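Segundo Valderrama
Thread, because I keep getting asked if the new "assembles in minutes" stuff is worth it. Short version: I doubt it.

Detberg says its wall shelf goes up in 6 minutes. I own a drill and two working hands. It took me 60, and that's with the stud already marked from the last shelf.

I asked their support chat who got 6. "Results may vary." Sure. Vary from what, though? Somebody had to time it at least once.
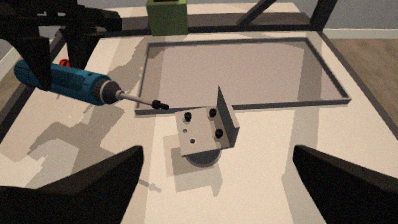 My main gripe is how these claims get written. Minutes per shelf always seems to mean minutes after you've opened the bags, found the right bit and read the leaflet twice. An L-shaped bracket with three screws standing in the plate and two holes still empty looks nearly done, and I bet that's where the marketing clock stops. The leveling comes later – and the swearing.

Kadir Ertürk replied that I'm being unfair and his Ondaris bench went together in a lunch break. Fine, Kadir. How long is your lunch break?

He won't say.

Next one: "smart" everything. Ondaris wants 200 dollars for a storage set that tells you when you're running low on rice. I can tell when I'm running low on rice. I look at the rice.
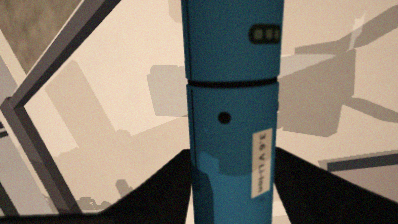 I'm not against gadgets. I've had the same kitchen timer since March and it beeps when it should. But put a little dark panel with three dots on a tall blue container and I already have questions. Are those lights? Buttons? If I need the manual to find out, I'd take a strip of masking tape and a pen.

Someone will tell me the Agudelo version is better. Maybe! I read the page and it says "intuitive" four times and never mentions batteries.

So no, I'm not buying the set. If any of you put up the Detberg shelf in 6 minutes, send me the video, uncut, starting with the box still taped shut.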